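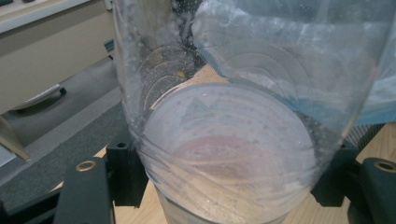
Robot arm at Zimbridge packing plant shut down after crushing tubs it could not see

ZIMBRIDGE — A robot arm that was meant to pick up clear plastic containers and set them down again in one piece has been switched off after an April morning in which it flattened several of them, reached for the next one, and kept on reaching.

No one was hurt. A wire shelving unit was moved a short distance without having asked to be, and a bench lamp is said to be beyond repair.

The arm belongs to Radulović, the Nollport firm that supplies handling equipment to packing companies, and was on trial at its customer site on the east side of Zimbridge. It had been working there for a little over a month. Its job was to take empty transparent tubs from a table, one at a time, and stand them on a tray for filling. People have done this at the plant for years, mostly while talking about something else.

According to a fault report that Radulović sent to the plant and shared on request, the trouble started at 9:40 in the morning, shortly after the first coffee break. The arm closed on a tub and carried on closing. The walls folded, the tub popped sideways out of the fingers, and the arm moved off to the tray and carefully set down nothing at all. It then came back for another.

It did this 5 times before the operator at the next table noticed the sound, which she described in the plant's own incident log as "like someone stepping on a water bottle, but regular."

The sixth attempt brought out the safety problem. A crushed tub was lying toward the back of the table, outside the area where the arm is supposed to work. The software took it for a fresh one. The arm stretched after it, went over the tape line that marks the limit of its reach, and leaned on the shelving unit. The operator hit the stop button. The arm stopped, which the report lists under "functions performing as designed," a fairly short section.

Two faults, one of them embarrassing

Radulović now says that two separate things went wrong, and that either alone would have been a nuisance.

The first goes back to the way the arm was taught. Its movements are learned from recordings made by people using hand-held grippers, the kind with a camera on top and two fingers at the front. A worker squeezes the handle, picks up the tub, puts it down, and the recording goes into the pile. For this job the pile came to 3,659 recordings, made on wood tabletops in a workshop in Nollport with the usual clutter lying around.

At some point one of the hand-held grippers was fitted with thicker finger pads. The setting that tells the software how far apart the fingers are was left as it was. From then on, every recording made with that tool said the fingers had closed more tightly than they really had. The person holding it never knew, because the tub in their hand was fine.

"If you watch the videos, they're lovely," said Wyn Prydderch, who runs the trial for Radulović. "Nice gentle pickups. The numbers attached to them say the person is trying to strangle it."

Some 400 of the recordings came from the mismatched gripper. They were enough to persuade the arm, some of the time, that a firm squeeze was what people wanted.

That still leaves the question of why it took until April to show. Prydderch's answer is that the plant had changed its tubs. The old ones were stiff and pushed back. The new ones, which come from a supplier in Ukstead and cost a little less, have thinner walls with ridges low down, and give way quite politely when leaned on.

The plant did not mention the new tubs to Radulović. Radulović had not asked to be told about tubs. Both parties now agree that there should have been an email.

Looking straight through it

The second fault has to do with eyesight, or what passes for it. Clear plastic is a well-known misery for cameras. Whatever is behind the container comes through the wall, a bit bent and smeared, with reflections laid over the top. A tub standing on a wood table in front of a plastic bag offers a view of some table, some bag and a few shiny lines that may or may not be the edge of something. Turn the tub a little and the lines go somewhere else.

The arm copes with this by guessing where the walls are from a handful of glints and the curve of the rim. It is mostly good at it. A crushed tub, though, has more glints than a healthy one, and the software scored the wreckage as the clearest, most confidently seen container of the day. One squashed tub got the highest score recorded since the trial began.

Aksel Ladefoged, who looks after machine safety at the Zimbridge plant and who signed the arm off in the first place, was not amused by that detail, although he did repeat it twice.

"I can live with it breaking packaging. We break packaging," he said. "What I can't have is the thing deciding that the tape on the table is a suggestion."

The tape, he was told during the inspection that followed, was exactly that. The line had been put down for the benefit of people. The arm had its own limit, stored in its settings, and that limit had been widened by 70 millimeters during setup so that it could get at the back row of tubs. It was supposed to be put back afterward. The change was written on a sticky note, and the sticky note was found on the inside of the control cabinet door, where it had been doing its best.

Ladefoged has asked for the limit to be locked behind a password, and for the password not to be kept on the same door.

Why it didn't stop by itself

Readers who own a garage door may be wondering why a machine that leans on a shelf does not notice. It did, slightly. The arm has a force limit that should halt it on contact with anything solid. The shelving unit was on wheels, the brakes on the wheels were off, and the unit rolled. The arm felt less resistance than it would have from a stuck drawer and saw no grounds for concern.

The shelving now has its brakes on. It has also been moved to the other side of the room.

The fault report spends a page and a half on the force limit and concludes that it was set within the allowed range. Ladefoged's written comment in the margin reads, in full, "Yes, and?"

What happens next

The arm stays off until three jobs are done. Radulović has to throw out the bad recordings and retrain the arm on what is left, along with a fresh set made with the new, thinner tubs. Those recordings were under way at the Nollport workshop when we called. Prydderch said the finger opening on each hand-held gripper is now checked against a metal block of known width every morning, before anyone picks up a tub, and again whenever somebody has been near it with a screwdriver.

The arm also has to learn what a failed pickup looks like. Until now it judged its success by whether the fingers had closed on roughly the expected width. With the wrong width in its head, it could crush a tub, lose it, close on air and record the whole thing as a pass. The plant's screen showed a clean run for the entire incident. The new version will check the tray for a standing tub before it goes back for another, and will stop and call a person after two misses in a row.

Last comes a visit from Ladefoged, who intends to put a crushed tub at the back of the table himself and see what the arm does about it. He has been collecting them for the purpose. There is a box under his desk.

Prydderch would not give a restart time and said the firm would rather be slow. The plant's manager was more relaxed and pointed out that the tubs are still being set out each day by the same people as before, at much the same speed, with no software updates.

The operator who pressed the stop button has been thanked in writing. She has asked for a new lamp.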